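Gresgate passa a alugar cães-robôs por mês, com técnico incluído

A Gresgate anunciou que vai alugar robôs quadrúpedes a laboratórios e pequenas empresas, num plano mensal que inclui o robô, as baterias e uma pessoa que sabe ligá-lo. Esse último item, a julgar pela conversa com os primeiros clientes, é o mais disputado do pacote.

O serviço chama-se Huris e chega em 4 versões, da mais simples, para quem só quer ver o bicho andar pelo corredor, à mais completa, com calibração, marcadores visuais e suporte durante os testes. A empresa não divulga a tabela de preços. Manda um formulário, e o formulário pergunta primeiro qual é o orçamento do interessado, o que poupa tempo a uma das partes.

"A maioria dos grupos compra um robô, usa durante um trimestre e depois ele vira suporte de casaco", diz Kanako Ebihara, responsável pelo Huris. Segundo ela, a ideia surgiu em dezembro, quando a equipe fez as contas de quantas máquinas próprias passavam a semana desligadas. Ebihara não quis dizer o número. Disse apenas que foi uma reunião curta.
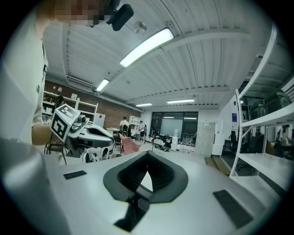

A preparação continua a ser trabalho manual. Antes de cada entrega, os técnicos da Gresgate verificam as juntas, conferem os sensores e repetem um percurso de 100 metros, com curvas e uma rampa. O robô que falha volta para a bancada. O que passa recebe uma etiqueta verde e, por tradição da casa, um nome. O mais requisitado até agora atende por Kong e é, dizem, o menor da frota.

O contrato mínimo é de 3 meses. Quem quiser devolver antes paga a diferença, e quem quiser ficar com o robô pode abater parte das mensalidades na compra, desde que leia um anexo que a empresa descreve como "bastante claro" e que ocupa mais páginas do que o próprio contrato. Arranhões de uso normal estão cobertos. Quedas em escadas, não – a menos que o cliente tenha contratado a versão que sobe escadas.

Entre os primeiros inscritos está a Gindonano, que pretende usar o equipamento em testes de navegação em ambientes internos. A empresa já tinha um robô parecido, mas o manual se perdeu numa mudança de sala.

A Gresgate espera chegar a cerca de 1000 horas de operação alugada até o fim do ano. As inscrições abrem em 25 de março de 2019, e a lista de espera, que a empresa prefere chamar de "comunidade", abre no mesmo dia.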